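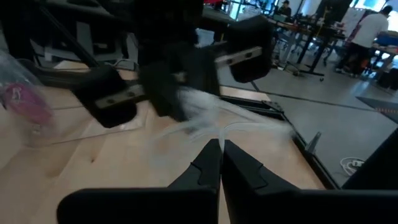

The period covered by this report was taken up chiefly with the sorting and repacking strand of the Merine Materials Reuse Project, supported by the Baran Fund under its small capital and activity programme. Work took place in the sorting room at Tanodgate, where donated craft and household oddments are separated, bundled and bagged for onward supply to schools and community groups. Loose white strands, thin and rather like nylon cord, are typical of the material that takes longest to deal with, as they fan out when lifted and have to be gathered over the wooden tabletop before they can be tied. Items already in clear plastic bags are kept to the side of the table until their contents have been checked against the intake sheet.

Progress against agreed outputs

The grant agreement set a target of 2000 packs to be prepared by the end of the funding year. At the close of the reporting period 803 packs had been completed and entered in the stock register. Of these, 539 have been issued to receiving groups and the remainder are held at Tanodgate pending collection. Collection was suspended for part of the spring and resumed in May on an appointment basis.

The number of packs completed is below the level forecast in the original work plan. The shortfall is attributable to the period of closure and to the condition of incoming donations, a larger share of which now arrives mixed. Cord, ribbon, tubing and yarn are frequently received in a single sack and must be drawn apart by hand before anything can be measured or labelled.

Changes to working practice

Three changes were introduced on reopening. Fibrous and stranded materials are now sorted in a separate session from solid items, so that small pieces do not become caught up in them. Bundles are tied at one end only, which has reduced the time spent on each and makes them easier for receiving groups to cut to length. Clear bags have replaced paper sacks for finished packs. The bags crease badly in storage and labels do not always hold on the wrinkled surface; a card slip placed inside the bag is being tried as an alternative.

The reuse of donated bags was considered and will continue where the bag is clean and undamaged. Brightly coloured or printed items are packed singly where possible, as receiving groups have asked to be able to identify them without opening the bag.

Equipment and room

The sorting table remains in good order. The surface was cleaned and inspected on reopening and no repair is required. Shelving bought from the capital element of the grant has been supplied by Nastiteo and fitted along the inner wall. It provides 8 bays, of which two are reserved for stranded materials and one for packs awaiting a label. The capital element is now fully spent and the invoice is attached to the financial return.

Matters for the Fund's attention

The project requests that the target date for the full number of packs be extended by one quarter, with no change to the total award. Existing donations are sufficient to meet the target and no further appeal for materials is planned before the winter. The project would also welcome confirmation that packs issued to groups outside the Merine district may be counted towards the total, as two enquiries of this kind are currently on hold.

A revised work plan will be submitted once the Fund's decision on the extension has been received.

Submitted on behalf of the Merine Materials Reuse Project, August 19, 2020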